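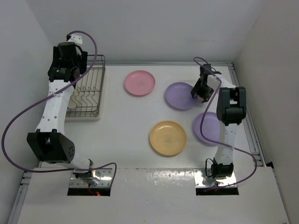 Looking after the Plivell two-arm table: your questions answered

Updated Mar 5, 2019 by Tania Cassim

Which job should a new person learn on?
Plates into the rack! It's my favorite. Plates lying on the table, wire dish rack at the back left, and you learn more about reach in one afternoon than from the whole Barua manual.

How much slack should the purple cables have?
More than you'd think. Each one should make a wide, lazy loop from the gripper end back down to the base plate. Move the arm by hand through its full reach with the power off and watch the loop — if it goes tight anywhere, let out more.

A cable is lying across a plate. Is that a problem?
Not while the arm is parked. Before a run, lift it clear, or the arm will drag the plate along with it (plates slide beautifully on that white top).

How often do the base plates need checking?
Every 8 days of use. Go over the bolts on both metal plates, left arm first, and write it in the log. We had 2 loose ones in January and the left arm was missing the rack slots by a finger's width.

Can I wipe down the front board with the arms in place?
Sure. Damp cloth, no spray, and keep well away from the openings under the base plates. It picks up smudges fast.

Do the grippers wear out?
The finger pads do. We swap them at 3000 picks, and the change takes 5 minutes with the Wunwood driver. Run the open and close test afterward, then try one plate before you go back to the full set.

Does it matter which color plate goes first?
Nope! The Zeststead program takes them in any order. Just leave enough room around each rim for the fingers.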